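Clurora Field Collection Course
Handout 4: Good practice when you record in somebody's home

Welcome back, everyone. This handout goes with the second half of the session, and I'd ask you to read it before you head out, even if you have used the grippers plenty of times in the lab. A house is a very different place to work. People live there, they have been kind enough to let you in, and the rules we follow are mostly about remembering that while also bringing home recordings that somebody can learn from.

The rules come from the Brerken house guide, which Shiela Navarro revised last November after going through 1249 recordings one by one (a labour of love, and she still speaks to us). Where I've added my own opinion I've tried to say so.

Before you start

Ask the householder which rooms you may record in, and write the answer on the consent sheet. Doors are worth a separate question. A door left ajar can show more of the next room than you'd guess, so ask whether they would like it closed, and leave it however they prefer.

Look at the walls too. Calendars, school notices, certificates and family photos can all carry names. The guide asks you to list anything readable on the sheet so that the Eseck review desk knows where to blur.

Phones go face down or out of the room, please, and that includes your own.

Setting up the work surface

Leave the tablecloth on if there is one. I know it is tempting to whisk it away and have a nice plain surface, but patterned cloth is what a household robot will meet, and the guide is quite firm that we don't redecorate. Do smooth out any fold that could catch a finger pad.

Check both grippers before the first take. Open the jaws all the way, look at the pads for lifting corners or grit, and make sure the linkages move freely. Naveed Janjua likes to do this twice, and his rejection rate is the lowest in the group, so I've stopped teasing him.

For a clearing-up task, the order of work is:

1. Agree on what counts as rubbish and what is being kept. Food is always kept unless the householder says otherwise.

2. Start with both grippers open and empty. A take that begins halfway through a grasp can't be used.

3. Keep to one item per grasp where you can. Foam fruit nets and crumpled tissues love to travel together, and if two come up at once, carry on and note it on the sheet - please don't shake one loose.

4. Move at the pace you would use if you were tidying and chatting. Of the 85 takes in the Chaudhry practice set, 64 passed review, and most of the others were simply rushed.

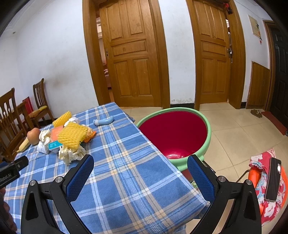 5. Finish with the jaws open and clear of the table, hold still for a slow breath, and then stop the recording.

Afterwards

Put everything back where you found it, including chairs, and offer to take the rubbish out with you. Fill in the sheet before you leave the house, while you still remember which take had the dropped wrapper in it. Then thank the householder properly. We are invited back quite often, and I like to think that has something to do with manners.

For next time, please read section 71 of the guide, on storing and deleting recordings, and bring one question about it.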